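Gripper pads still changed by hand as Dromier promises less upkeep

Dromier says the latest version of its two-jaw gripper can be kept running by anyone with a screwdriver and a spare quarter of an hour. Staff at the Grurkthorpe workshop, where sets of the hand-held tools have been in use since July, tell a slightly longer story.

The company's maintenance sheet, reissued last month, lists 6 checks to be made before a shift. The operator looks over the pads, works the jaws through their full travel, feels for play at the pivots, tightens the screws, inspects the cable and then picks up a test item and sets it down again. Dromier puts the whole routine at under ten minutes. The workshop's own log suggests it is seldom that quick, mostly on account of the pads.

These are the soft pieces that do the holding, and they are the first parts to suffer. Dromier rates a pair for 1,104 grips before replacement, an oddly exact figure for which the company has offered no test report. Asked how it was reached, a spokesperson said it came from "internal trials on mixed goods" and declined to say which goods.

Snack packets make a fair test of the claim. They are light and shiny, no two brands are the same shape, and a worn pad tends to show itself on them early. The workshop has settled on them for its own grip check, with small packets picked up one at a time from a laid table and held upright between the jaws. 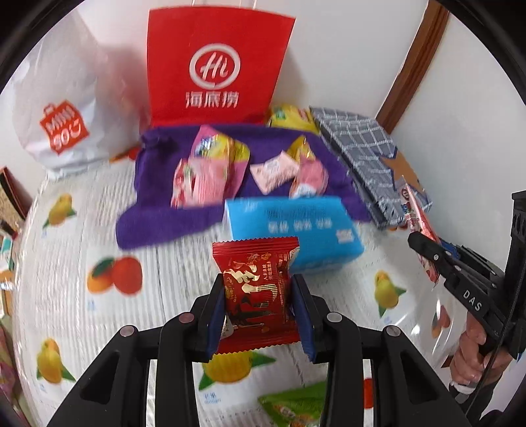

A packet that creeps or tilts in the jaws means the pads come off. Each one has to be lined up with its opposite number by eye, as the sheet gives no measurement and no jig is supplied. Set one pad a little high and the packet twists when the jaws close. The workshop's log puts almost 90 per cent of repeat visits to the bench down to pads fitted slightly out of line, and the remainder to loose screws.

Skanholm, which sells the replacement parts, has a deeper interest in the matter. It ships pads in boxes of 100 and will not split them, so a site with a handful of grippers pays for far more than it can use in a season. The firm says smaller boxes are "under review" — a phrase it also used in the spring.

The pivots have given less trouble. Dromier advises a wipe with a dry cloth and no oil, on the grounds that oil finds its way to the pads. The workshop follows that advice and has not replaced a pin so far, although a few months is hardly long enough to judge.

Saengthong, a rival supplier, is offering a clip-on pad that it says cannot be fitted crooked. It has lent no samples, and its price list does not yet mention the part. Dromier, for its part, says an alignment guide will be added to the next maintenance sheet but has given no date.

Until one or the other turns up, the Grurkthorpe bench is marking the pad height on each jaw with a paint pen. The pen is not on Dromier's list of approved tools.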